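Why Plates Have Shadows (and Rims, and Rings)
Reading time: 3 minutes
Print this page | E-mail this page

A plate is one of the first things you learn to use, and you probably see one every day. It is a good object to look at closely, because its shape tells you a lot about the job it does.

What is a plate for?

A plate holds food and keeps it off the table. It also gives you a flat place to cut and scoop. A bowl is deep, so soup stays in it. A plate is shallow, so you can reach your food from any side.

Why does it have a rim?

Run your finger around the edge of a plate. On most plates the edge is higher than the middle. Peas and gravy roll or run to the side, meet the rim, and stop. The rim also gives you something to hold when you carry the plate. A thin sheet of plastic bends easily, but a curved edge makes it stiffer. You can try this with a sheet of paper. Hold it by one end and it flops down. Now curl the two long sides up a little and hold it again. It stays out straighter.

Some plates have raised rings on the bottom. Ridges help to stiffen a flat piece of plastic, much as a curved edge does.

Why are plates round?

Not all of them are. There are square plates and oval plates, and some have separate sections for different foods. A round plate has no corners, and corners are hard to wipe clean. A round plate also looks the same whichever way you turn it, so it is easy to stack.

Where does the shadow come from?

Light travels in straight lines. When a plate is in the way, some of the light cannot reach the table, and that part of the table looks darker. The darkest part of the shadow is usually close to the plate. Farther out it often gets softer and lighter, because some light still reaches there. The fuzzy outer part has a name — the penumbra.

A shadow on a green cloth looks dark green. A shadow on a white cloth looks gray. The cloth keeps its color, but there is less light for you to see it by.

Green cloth, with one plate or two on the part you can see: 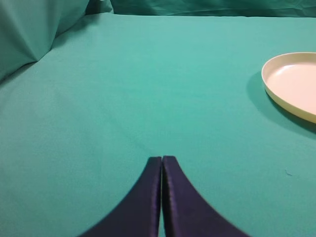
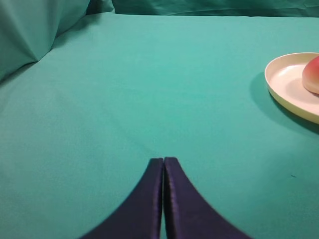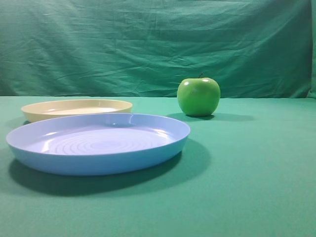 Try it at home

You will need a plastic plate, a plain cloth or towel, and a lamp. Ask an adult before you move the lamp.

1. Spread the cloth on a table and smooth it out.
2. Put the plate in the middle and switch on the lamp at one side.
3. Find the shadow. Which side of the plate is it on?
4. Lift the plate a little. What happens to the edge of the shadow?
5. Move the lamp higher, then lower. Draw the shadow each time.

When the lamp is low, the shadow should be long. When the lamp is high, it should be short. The same thing happens outdoors, where your own shadow is longer early in the morning than it is at noon.

If you have a second plate in another color, put it partly behind the first one and look from the front. The near plate hides some of the far one, and it also looks bigger, even if the two are the same size. Walk around to the other side of the table and look again.

Contact Dunleavy Children's Pages | © Dunleavy | Last updated 2026-03-02 | Back to top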